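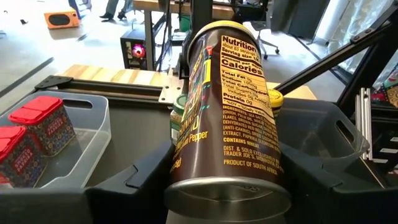 圆筒形调味罐，英文标签，配料表以海盐开头，末行注明含小麦

Lomico 窄柜抽拉调料架 Ploncombe 系列

产品概述

Ploncombe 抽拉调料架装在灶台旁边的窄地柜里，两层，侧面敞开，拉出后从左右两侧都能取放。架体为冷轧钢板折弯成型，表面静电喷塑，底部装一对全拉出阻尼导轨。适用于新做橱柜，也可以装进已有的柜体，前提是柜内净宽够，并且柜门能拆下来改成随架拉出的形式。

本系列只做落地柜内安装，不做吊柜款。需要吊柜内下拉架的，请看 Lomico 的其他系列。

规格

外形宽度：220 毫米
外形深度：488 毫米
下层单罐最大直径：70 毫米（并排两列时）
层数：两层，上层高度可调，共三档
导轨：Van der Merwe 底装阻尼导轨，全拉出
层板：钢板，附可拆洗硅胶垫
颜色：哑光白、石墨灰
门板连接：可调连接件，上下、左右、前后三个方向均可微调
承重：见下文“载重与摆放”

柜体要求

柜内净宽须大于架体外形宽度，两侧留出安装间隙。量柜体时请在前、中、后三个位置各量一次，取最小值。老房子的地柜侧板受潮后常有鼓胀，只量柜口容易量大。

柜底板要平，厚度足以咬住随附的自攻螺钉。底板下方如果是空的，或者底板已经泡软，要先加一块衬板再装导轨。柜内如有燃气软管、水管或插座，请确认架体完全推入后与它们不接触。燃气管路的移位应由有资质的人员处理，不在我们的安装服务范围内。

柜体紧挨烤箱的，中间须有完整的侧板隔开。烤箱散热口正对的柜子不要装。

装箱清单

架体一件
层板两块
硅胶垫两张
Van der Merwe 导轨一副
门板连接件一套
Prillska 分隔片四片
螺钉包一袋
开孔模板一张
安装说明一份

柜门和拉手不包含在内。原有柜门可以继续用，铰链拆下后留下的杯孔在门板背面，装好以后从外面看不到。想遮住的话可以另购同色盖片。

安装步骤

一、拆下柜门和铰链，清空柜内，擦净底板。

二、把开孔模板铺在底板上，模板前沿与柜体前沿对齐，用铅笔标出导轨孔位。内嵌式柜门的家庭要把模板往里退一个门板的厚度，模板上有一条虚线供对照。

三、固定导轨。先拧前后各一颗螺钉，把导轨拉出再推回，确认顺畅，再拧其余的。

四、把架体放上导轨，听到两侧卡扣到位的声音。往上提一下架体，提不动才算装好。

五、装门板连接件，挂门板，对缝。三个方向的调节螺钉都用十字螺丝刀，不要用电动工具。

六、放入层板和硅胶垫。

单人可以完成，挂门板那一步最好有人扶着。

载重与摆放

两层合计的静态载重以架体侧面的铭牌为准。重的瓶子放下层，油壶、酱油、醋、料酒都归在下层；干粉、香料和小罐放上层。上层护栏比下层矮，高瓶放上去，拉得急了会倒。

圆筒罐的直径差别很大。细长的胡椒瓶可以排得很密，粗一些的复合调味罐就要看直径，超过上文给出的数值时请改为单列，旁边的空位可以放袋装料。Prillska 分隔片插在层板的槽里，每隔一格可以换一个位置，不需要工具。方形罐、扁瓶用分隔片隔开以后不会互相挤。

标签建议朝侧面放，拉出来就能看到品名和配料。家里有人对小麦、花生或芝麻过敏的，可以把含这些成分的调料集中放在一层，用一片分隔片与其他的隔开。进口调料的过敏提示多数印在配料表的末尾，字号不大，收纳之前先看一遍，再决定放哪一格。

拆封后的粉状调料容易返潮。柜子离蒸锅和电饭煲的出气口近的，罐盖用完要拧紧。架体敞开，没有防潮功能，需要避潮的东西请另用密封盒。辣椒粉、花椒粉这类香味重的，与茶叶和糖分开放。

清洁与保养

硅胶垫可以取下用温水加洗洁精洗，晾干后放回。层板用湿布擦，油渍重的地方用中性清洁剂，不要用钢丝球，也不要用含氯的漂白水。喷塑面被刮破后应尽快补漆，补漆笔在配件页有售。

导轨里如果进了盐粒或者面粉，先用吸尘器的扁嘴吸干净，再用干布擦轨道面。不要往导轨里加食用油。导轨出厂时已上好润滑脂，日常使用不用再加。

酱油或者醋洒在架体上，当天擦掉。醋在喷塑面上留久了会出现发白的印子，白色款不明显，灰色款比较明显。

可选配件

Prillska 分隔片，单片装
硅胶垫，单张
瓶身固定圈，适合细高的油瓶
补漆笔，两色
铰链孔盖片，颜色见选项
柜底衬板，可按尺寸裁切

另有加深型架体，深度与标准型相同的层板不能通用，下单前请核对架体铭牌上的型号。

价格与供货

标准型售价 300 元，含导轨，不含安装。两种颜色同价。哑光白有现货，石墨灰要等下一批，预计一月到仓，可以先下单，到货后按下单顺序发出。

上门安装另行收费，费用在结算页填写地址后显示。偏远地区暂不提供上门安装，只发货。

退换

未安装的产品可以退换，包装和螺钉包须齐全。已经在柜体上打孔安装的，除质量问题外不予退货。运输造成的变形请在签收时拍下外箱和架体，联系客服补发。导轨质保由 Lomico 负责，不需要另外联系 Van der Merwe。

常见问题

柜子比架体宽不少，能装吗？
能装。导轨固定在底板上，不靠侧板。两边空出来的地方会比较大，瓶子倒下去不好捡，建议加装侧挡条或者选宽一号的架体。

没有底板的柜子能装吗？
不能，要先加底板。

门板太重会不会下垂？
实木门板比密度板门板重，装完以后请过一两周再调一次前后螺钉。玻璃门板不适用。

推到底会自己弹出来一点，是什么原因？
多半是阻尼没有复位，把架体完全拉出再慢慢推回去。仍然弹出的，检查柜子后侧有没有水管顶住架体。

能不能左右换向？
架体左右对称，不分方向。上层护栏可以拆下来换边。

层板可以单买吗？
可以，联系客服时报架体型号和颜色。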